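Hospitality Operations I
Unit 4: Dishwashing, Drying and Storage of Tableware
Course handout

This unit covers the work that takes place between the clearing of a table and the return of clean tableware to the shelf. Students should read it before the practical session in October and bring it with them to the training kitchen.

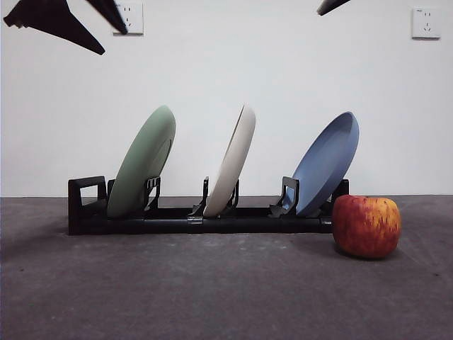
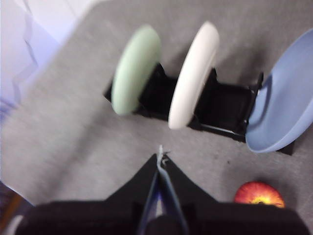 Figure 4.1. Three plates standing on edge in a black dish rack, two views.

1. Purpose of the unit

Clean tableware is a basic condition of food service. A plate that has been washed correctly may still be unfit for use if it has been dried with a soiled cloth, stacked while damp, or stored near an open floor drain. The unit therefore treats washing, drying and storage as one process. Responsibility for each stage must be assigned before service begins.

2. Terms used

Cleaning is the removal of visible food, grease and other soil. Sanitizing is the reduction of microorganisms on a clean surface to a safe level, by heat or by an approved chemical. A surface that has not been cleaned cannot be properly sanitized. Air drying is the removal of water by evaporation, without contact with a cloth or towel.

Foot ring: the raised circle on the underside of a plate. Water collects inside it when a plate is left face down, and it is the part most often missed at inspection.

3. Manual washing

The sequence taught in this course is scrape, wash, rinse, sanitize, air dry. Steps may not be combined or reversed.

Scrape all food into the waste container. Items with dried residue are soaked first. Wash in hot water with detergent, beginning with glassware and ending with pots and pans, and change the water when it becomes cloudy or greasy. Rinse in clean water until no suds remain. Sanitize according to the product label, which gives both the concentration and the contact time. Test strips are kept beside the third sink and must be used each time the solution is prepared.

4. Drying

Plates are dried on edge. In this position water runs down both faces and air can reach the front and back. Plates should not touch one another in the rack, and slots may be left open between large or deeply curved pieces. Bowls and cups are inverted on a slotted surface and tilted slightly where their shape allows.

Towels are not used on sanitized items. Where a shortage of rack space delays service, the remedy is a second rack or a change in the order of washing.

Racks are themselves food service equipment. They are washed and sanitized at the end of each shift, including the base and the lower part of the dividers, where mineral scale tends to form.

5. Inspection

Each item is inspected under good light before it is put away. Chipped or cracked pieces are withdrawn and entered in the breakage log. Crazed glaze is also grounds for withdrawal, as fine cracks hold soil and moisture. Hands must be washed before clean items are handled, and plates are held by the rim.

6. Storage

Dry plates are stacked by size and pattern. Stacks should be stable and low enough to be lifted safely with both hands. Shelves are kept clean and dry, and chemicals are never stored above or beside tableware. Older stock is placed on top of newly washed stock so that all pieces receive equal use.

7. Case for discussion

The Stumeo dining hall in Plillitz serves 300 lunches a day from a kitchen with one three-compartment sink and 8 drying racks. At the height of service the racks are full, and staff have begun stacking plates directly from the sanitizing sink. The manager has proposed buying more plates. Prepare a written response of one page, stating whether the proposal addresses the cause of the problem and what other measures should be considered. Refer to Sections 4 and 6.

8. Preparation for the practical session

Complete the reading in Chapter 11 of the course text. Closed shoes, an apron and a hair restraint are required. Students with a known sensitivity to detergents or sanitizing products should inform the instructor before the session so that suitable gloves can be provided. Written responses to the case are handed in at the start of the session.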